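Waltodberg Holiday Lets, maintenance desk
Ticket 41: Kitchen sink draining slowly, gurgling from the dishwasher branch
Property: Sauerland, ground floor flat
Status: Closed
Priority: Normal
Category: Plumbing / waste

Reported problem

Guests say the kitchen sink takes a long time to empty and makes a gurgling noise when it does. The noise also comes when the dishwasher pumps out. There is a drain smell in the morning which goes away once the tap has been run. No leaks seen in the cupboard. The bathroom basin and shower drain normally.

First reply from the desk

Please ask the guests not to use any drain cleaner before we visit. If they have used some already, we need to know which one and when, as it will still be sitting in the trap. Hot water from the tap and a little washing-up liquid is fine. They can carry on using the sink for small amounts but should leave the dishwasher off.

Update from the property

No drain cleaner used. Dishwasher is off. The guests tried a plunger and it made no difference. They also mentioned that the smell is worse after the extractor fan has been on for a while.

Visit 1

Cleared the cupboard and put a bucket under the trap. Took the trap off and cleaned it. There was grease and a small amount of rice in it, but not enough to explain the slow draining. Refitted with a new washer on the inlet side, as the old one had gone flat on one edge. Ran the tap for 3 minutes. Level in the sink still rose, then fell slowly with the same gurgle.

Checked the dishwasher hose. It was lying along the floor of the cupboard with no high loop, so waste water could run back down it. Clipped it up under the worktop. This stopped the gurgling on the dishwasher side but did not help the sink.

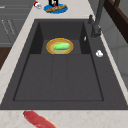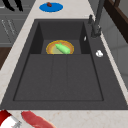 Liên Kim
Maintenance coordinator, Waltodberg Holiday Lets

Visit 2

Rodded the waste pipe from the trap connection. The rod stopped at 1,000 mm, which puts it just past the point where the pipe goes through the wall behind the units. Pulled back some grey sludge. Tried again and got the same stop at the same distance, so this looked like a fitting and not a blockage.

Went outside to look at the other end. The pipe comes out of the wall, turns down and joins the stack. There is an air admittance valve on a short upright just before the join. The valve is a Civitz push-fit. Took it off to test it and the rubber seal inside was stuck shut. With the valve removed, the sink emptied at normal speed and there was no gurgling at all. Put the valve back on so that the pipe was not left open, and ordered a replacement.

That also fits the smell. With the valve stuck, the draining water was pulling the trap partly empty, and the extractor fan was then drawing air up through what was left.

Parts

One air admittance valve, to suit existing pipe. Stultness had it in stock at the trade counter.
One trap washer, from the van.
Two pipe clips, from the van.

Visit 3

Fitted the new valve. Filled the sink and let it go. Emptied cleanly, no noise. Ran the dishwasher through a rinse and drain with the tap running at the same time. No backing up. Checked the water level in the trap afterwards by lifting the inspection cap and it was where it should be.

Rodded the pipe once more while there and flushed it with hot water. The stop at 1,000 mm is the elbow. It is a tight 90-degree bend where two 45s would have been better, but getting at it means taking the base units out. Left as it is.

Follow-up

Asked the property to report back after the next changeover. Reply received: sink emptying properly, no smell in the morning, dishwasher back in use.

Please add the outside valve to the October check for this property. It should be taken off, looked at and put back, and replaced if the rubber has hardened. The flat above has the same layout and I would expect the same make of valve, so that one needs checking on the same trip. The access code for the side gate has changed and the new one is in the key log.

Time booked: 3 visits. The trade counter receipt is attached to the parts record. Next valve inspection is set for 12 months after the October check unless someone reports a problem sooner.

Ticket closed by L. Kim.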